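News from the Elten Road site

Well, we got there! The outline application for the old Stedomstead nursery land went in last week, all 584 pages of it, and I've been sleeping a lot better since. Those of you who came to the drop-in will remember that Ferna first wanted 823 homes on the site. The plan now has fewer, with a wider strip of open land along the creek, and I think it's a much nicer place to live on paper than it was last year.

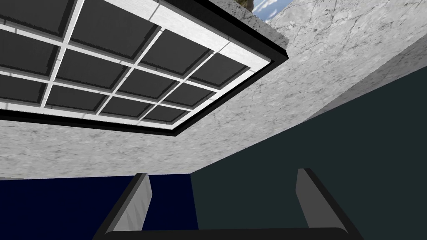 The traffic study took the longest. Brandes redid the counts at the Elten Road junction after so many of you wrote in about the school run (thank you, the letters were great), and the new layout has a proper crossing and a left-turn lane. Eckhard Sauerland drew four versions of it before the county's engineers were happy, and I'm fond of the third one, but never mind.
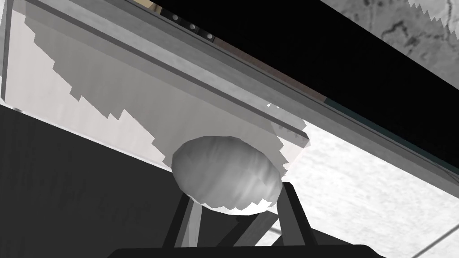 Drainage is still open. The county wants to see bigger ponds at the low end, and that could mean moving a few of the plots uphill. We'll have new drawings to show you in July, and I'll bring the big printouts again so people can scribble on them!

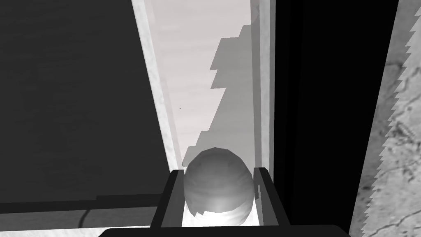 Can I still comment now that the application is in?

Comments are open for 20 more days, and you can send them to the county planning office by mail or through its website. Please put the site name at the top so they end up in the right folder.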